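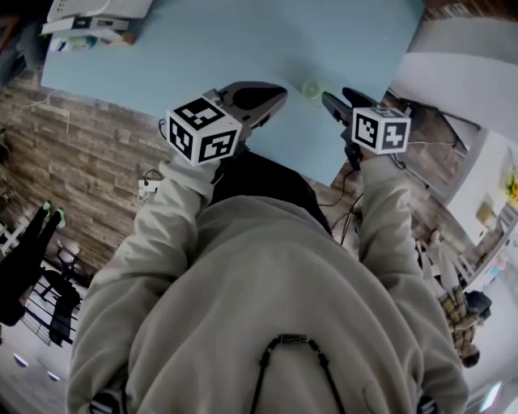 Teddale rink moving our slot to 9 pm, anyone else get the email?

creasecrumbs
Got the fall ice schedule for Teddale. The C league goes from the early slot to 9 pm starting in October, and the fee goes up to 400 for the season. I am a goalie with a desk job and two bad hips. By the time I get all that gear off it's a new calendar day.

lowglove52
Same email. Ours also had a paragraph on "exciting changes to the warm-up period," meaning there isn't one.

plasisetti_dave
We skated at Plasisetti for three seasons before it closed and our slot was 11:15. Nine is practically brunch.

creasecrumbs
Good for you. Did you also have a warm-up?

plasisetti_dave
We had a locker room heater that smelled like a burning glove. Close enough.

Zamboni Widow
The part I'd push back on is the roster thing. They want every team at 15 skaters now. We've had the same eleven guys since forever and two of them only come for the parking lot.

lowglove52
I don't mind that one. Last winter we played Stusska with seven against their full bench and I faced 52 shots. I know because their guy with the clipboard came over and told me afterward, like it was a birthday present.

backcheck_never
52 and you let in what

lowglove52
That's between me and the clipboard.

backcheck_never
Unpopular, but I think the later slot is fair. The youth teams were getting bumped to 6 am so a bunch of us could be home for the second half of a TV game. Kids should get the good ice. We're terrible. I say that as our leading scorer.

creasecrumbs
Kids don't have to be at work at 7.

backcheck_never
They have school. I've heard it's similar.

Zamboni Widow
Does anybody know if the Prokopenko Cup is still on in March? If we're paying more I'd like to at least lose in a tournament.

plasisetti_dave
Still on, same format, three games guaranteed. They dropped the over-40 bracket though, so you get whoever you get. Last year that was a guy wearing 73 who had obviously played somewhere real. He apologized after each goal, which made it worse.

lowglove52
Oh I remember 73. He said "sorry, bud" to me so many times I started saying it back.

Zamboni Widow
Dropping the bracket is a mistake. We have a center who stretches for longer than he plays.

backcheck_never
Disagree, the over-40 bracket was full of 38-year-olds lying in the wrong direction.

creasecrumbs
Back to the schedule please. I'm writing to the rink tonight to ask for five minutes of warm-up and 8:30. Who wants their team on it?

Zamboni Widow
Put us down.

lowglove52
Us too, for the five minutes. I don't care what time it is.

backcheck_never
No for us. Nine is fine.

plasisetti_dave
Ask about the showers while you're at it. The left one has been cold since July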